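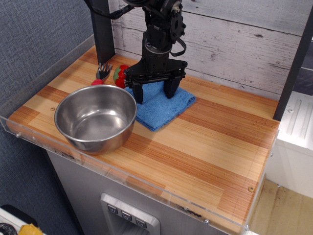
4.3 Failure on soft items

Most of the lost trials came from one fault. We call it a press-through: the arm goes down onto a cloth, the fingers meet the tabletop under it, and the wrist servo stalls before the gripper gets the close command. Logged 22 times over the full run, 11 of them with the cloth folded into a pad. Hard items never set it off.

Fig. 4. Gripper over the folded blue cloth, fingertips pressed into it. Steel bowl at front left, toy strawberry and fork behind.

Cause is the height estimate, we think. The Vokuritz planner takes one depth value per item and a rumpled cloth does not have one. Error of 4 mm is enough. Stall limit was set at 1,000 ms, far too long - the servo housing got hot in two trials and Hagos Jemal had to cut power by hand. No injury, but the stop button was out of reach from the operators chair. Moved since.

A second, smaller problem. With the bowl close to the cloth, the planner shifts the grasp sideways to clear the rim and lands on a thinner part of the fold. We did not seperate these trials from the rest, so the counts above mix both.

Fix tried on 19th September: shorter stall limit, plus a current check on the way down. The Prellholm driver drops some current readings, so the check is not reliable yet. Results with the Goel driver in Section 5.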